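The Festival Prize Is Getting Cheaper, and Studios Know It

By Flora Hepburn

When the trailer for Emero went up in May, it opened with 12 seconds of laurels. Gold leaves on black, one after another, before a single drawn line had moved. I paused it to read the names and recognized three of them. The rest belonged to events I have never attended and, in a few cases, could not find an address for.

Emero is a decent animated feature. It has a lovely middle stretch on a ferry and a score that knows when to shut up. Its distributor, Verbeke, says it has won 23 awards. I asked for the list and got it a week later, with a note that it was "still being updated." Eight of the prizes came from online events that hand out winners every month. One went to the poster.

Henk Timmermans, who booked animation for art houses before he retired, is not shocked. "A director pays 80 dollars to enter, and if he gets something back he pays again for the statue," he told me. "The festival is a mailing list. I used to throw those flyers out."

Verbeke disagrees, naturally. Its head of sales, Marloes Verbruggen, argues that small films need every bit of notice they can get, and that a streaming buyer scrolling through hundreds of titles will stop for a laurel. She may be right about the buyer. I asked whether she could name a sale that a monthly award had closed. She said it didn't work that way.

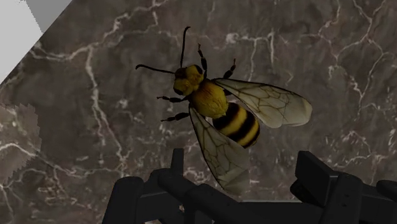 PRULTHORPE, July 5, 2024 – The animation festival here is supposed to be the answer to all this. It charges no entry fee, picks 43 films and gives one jury prize. People in the business speak of it in the hushed tone usually saved for dead directors.

I wanted to be convinced. Then I looked at the jury. Two of its members have worked with Suren, the studio behind this year's winner, and one of them is still listed on its website as an adviser. Jolien De Graaf, who runs the program, says everyone declared their ties and left the room when they had to. There are no minutes of the meeting – she offered me her word, and I have no reason to think it's bad. It still isn't minutes.

The winning film, for what it's worth, is fine. It's handsome and a bit slow, and I'd have given the prize to something else. Gijs Groen, its director, looked tired at the party and said he hadn't known who was on the jury until he landed. His new trailer was already playing on the screen behind the bar, and the laurel was on it.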